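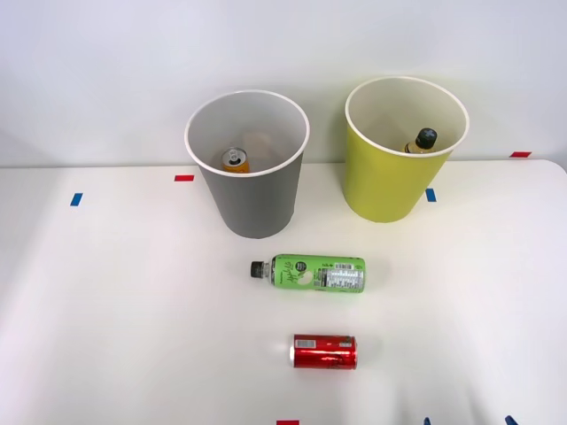
Section 4. Putting the drinks fridge into service

The present section is for the person who sets up the Pirnent 162 drinks fridge in an office kitchen, a waiting room or a small shop. Please read it to the end before you connect the plug. The unpacking and the list of parts are in Section 3.

4.1 Choosing the place

The fridge must stand on a flat and hard floor. Carpet is not suitable, as it closes the air opening under the door. Leave 5 cm of free space on the left and the right side, and 40 cm above the top. At the back, the two plastic spacers keep the correct distance from the wall by themselves, so you can push the fridge until they touch.

Do not place the fridge beside a radiator, an oven or a window with strong afternoon sun. It will still work there, but the motor will run almost without pause and you will hear it.

The socket should be easy to reach after the fridge is in its place. Do not use a socket which is hidden behind the fridge.

CAUTION: Do not connect the fridge to a multiple socket together with a kettle, a microwave or a coffee machine.

4.2 Levelling

1. Put the fridge in its final place, with the door closed.
2. Put a spirit level on the top, first from left to right and then from front to back.
3. Turn the front feet by hand. Clockwise makes the corner lower, anticlockwise makes it higher. The rear feet are fixed.
4. Raise the front a very little more than the back, so that the door falls shut from a half-open position.
5. Push gently on one upper corner. If the fridge rocks, repeat from step 2.

Note: If the floor is very uneven, use the hard rubber plates from the Lornotell accessory bag. Folded cardboard becomes flat after some weeks and the door will begin to hang.

4.3 Changing the side of the door

The door opens to the right when it leaves the factory. If this is good for your room, go to 4.4.

You need a cross-head screwdriver, and a second person to hold the door. The glass is heavier than it looks.

1. Be sure that the fridge is not connected.
2. Remove the cover of the upper hinge with a flat plastic tool. A knife will scratch the paint.
3. Loosen the hinge screws while the second person holds the door.
4. Lift the door up and away from the lower pin. Lay it on a blanket with the handle upwards.
5. Move the lower pin to the hole on the other side. The small washer must go with it.
6. Take out the blind plugs on the new side and press them into the holes which are now open.
7. Put the door on the lower pin, fit the upper hinge and tighten the screws by hand only.
8. Close the door, look if the gap is equal from top to bottom, and then tighten fully.

CAUTION: Never tighten the hinge with an electric screwdriver. The thread is in plastic.

4.4 The first start

After transport, the fridge must stand upright before you switch it on. If it travelled standing, wait two hours. If it was lying down, even for a short time in a car, wait until the next morning. The oil in the motor needs this time to flow back.

1. Wipe the inside with warm water and a few drops of washing-up liquid, and dry it with a soft cloth.
2. Connect the plug. The light comes on and the display shows two lines.
3. Hold the button with the snowflake until a number appears.
4. Choose 5 with the arrow buttons. The number is the temperature in °C, and this is a good value for soft drinks and water.
5. Close the door and leave the fridge empty for four hours.

During the first day you may notice a smell of new plastic. It goes away when the door is opened often. You may also hear a click and a sound like running water, both are normal.

4.5 Filling the shelves

Put the cans with the tab side up, in straight rows, and leave a finger of space between the last row and the back wall. The cold air comes down along this wall. When the cans touch it, they can freeze while the front row stays warm.

Bottles stand better on the lowest shelf. If they are too tall, take out the shelf above and keep it in a safe place with its clips. Do not lay bottles on the wire shelves, as they roll against the glass.

It is better to fill in the evening than at noon. When Lâm Trương tested the settings for our Mạc shop kits, a full load of warm cans put in at 6 pm was cold before opening time, and the same load put in at midday was still not ready when people wanted to go home.

Move the older drinks to the front each time you fill. Fresh milk, cooked food and medicine should not be stored in this model. The temperature changes too much when the door is opened often.
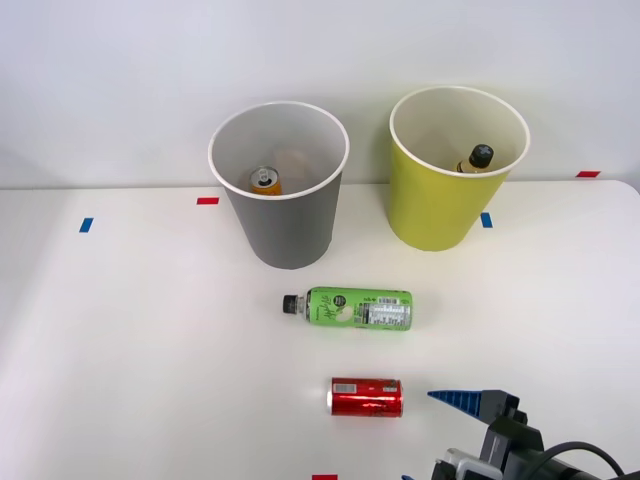 Can I switch the fridge off during the weekend to save electricity?

It is possible, but the saving is small and the inside must be dried each time. If the drinks stay in the fridge, we advise to turn the setting up to 9 and leave it on. If you want to switch it off for longer, follow 4.7.

4.6 Regular care

Every week, wipe the door seal with a damp cloth. Sugar from spilled drinks makes it sticky, and a sticky seal tears when the door is pulled.

Every month, look into the drain hole at the bottom of the back wall. If water stands there, clean the hole with the small brush which is clipped behind the lower grille.

The air filter should be changed after 3,000 hours of running. The display then shows the letter F. The new filter from Ornisov has an arrow on its edge and the arrow must point to the inside. After the change, hold both arrow buttons until the F disappears.

CAUTION: Pull the plug before you clean behind the grille. The fan can start without warning.

If a drink is spilled inside, do not wait for the weekly cleaning. Take out the shelf and wash it in the sink, not in the dishwasher. The coating of the wire does not like the hot salt water.

4.7 When the fridge is not used

1. Take out all drinks.
2. Switch off with the snowflake button and pull the plug.
3. Wipe the inside and let it dry with the door open.
4. Put the door wedge between the seal and the frame, so that air can enter.
5. Roll up the cable and fix it with its strap.

In a place where children come, remove the door completely, as described in 4.3, steps 1 to 4.

4.8 Before you call the service

The light is on but it is not cold: look at the setting, and check that the demo mode is off (a small d in the corner of the display). Hold the snowflake button and the lower arrow together to leave the demo mode.

There is water on the outside of the glass: this comes in humid weather. Wipe it, and check that the door closes well.

The fridge is noisy: repeat 4.2. In most cases one foot does not touch the floor.

For other faults, write down the serial number from the label inside, on the left wall, and send it with a short description to Định Mai at the Pirnent service desk. The form is at the end of Section 6.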